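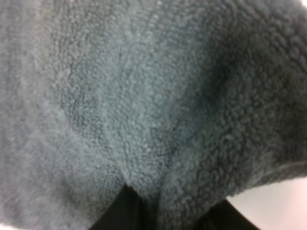 The inn at Hombridge owned 464 towels and kept a book on them. The housekeeper wrote each one down when it arrived, when it was mended, and when it was cut up for rags. The standard in force was the Zandent fold: lengthwise in thirds, then in half, closed edge to the front of the shelf. Wash at 60, dry on low, fold within the hour.

In October the owner bought a new lot from Kombo, a mill that had sold 4,000 of them to a ferry line and had a few cartons left. The pile was deeper than the old stock. Folded the Zandent way, the new towels stood too high, and the linen room door would not close.

The housekeeper measured the shelf. She measured the towel. She wrote both numbers in the margin and drew a line under them.

She tried a fold in quarters. The door closed, but the stack leaned to the left and had to be squared by hand. She tried a roll, which held its shape on the table and opened slowly on the shelf. She noted the roll as unsuitable. Then she tried the fold her mother had used at the Clokoveck baths – one half, one third, pressed flat from the center outward with the side of the hand. It took longer. The stack stood straight.

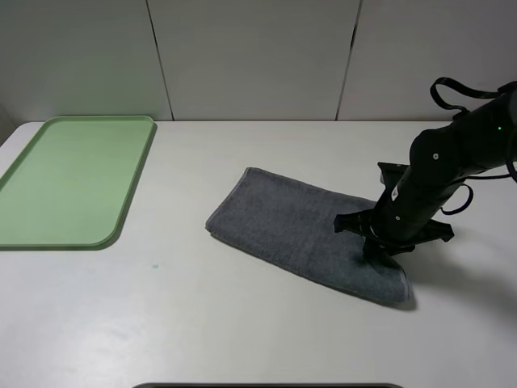
Towel on the table, folded, with the green tray at left.

By evening she had entered the new procedure on page 223. It ran to five lines. The fifth said that the pressing was to be done twice, the second time after a pause. She did not write down how long the pause should be. Her mother had used it to look out the window at the river, and there was no column for that.

The owner read the page the next morning and asked whether the second pressing was needed.

"The corner comes up without it," she said.

He folded a towel and pressed it once. They both stood at the table and watched the near corner. After a minute or so it lifted slightly.

He initialed the page. She put the towel back in front of him, and he pressed it again, and she carried it to the linen room and closed the door.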